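06/05/2020

I finished Cosden last night, the second of the Altham books, and I liked it more than the first one. It's a middle grade novel about two sisters who spend a summer at their aunt's motel while their mom looks for work. The older one has stopped talking to her best friend, and it takes half the book to find out why. 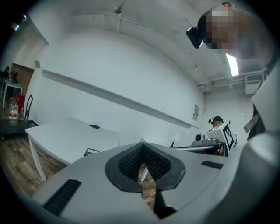 The chapters are short, and most of them end at a good place to stop. My daughter is 10 and read it in four days. She skipped the letters from the aunt. I thought the letters were the best part.

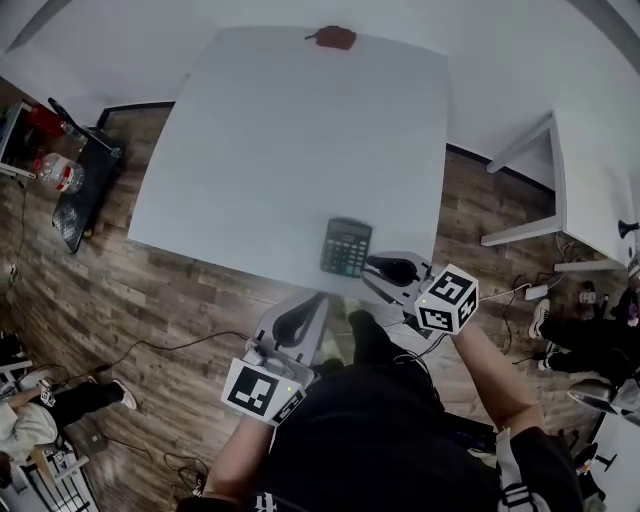 Do you need to read the first book before this one? It helps with the family history, but the main story makes sense without it.

My one complaint is the middle. The girls take a bus trip to Wurkar, and for three chapters not much happens except bad sandwiches and a lost jacket. The jacket does come back later.

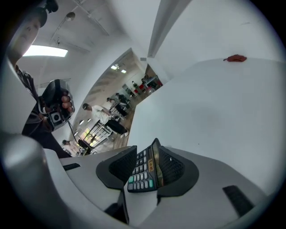 What I'm reading next

The third book comes out in September, so until then I'm going back to the Londoño mysteries. I own all of them and have read two. The one on top of the pile has a map inside the cover.

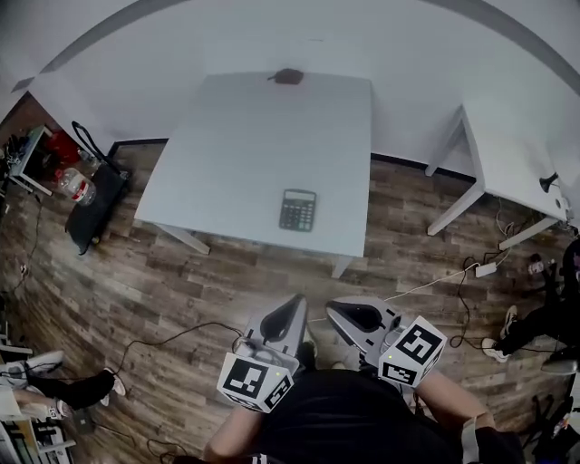 Calculator on the white table.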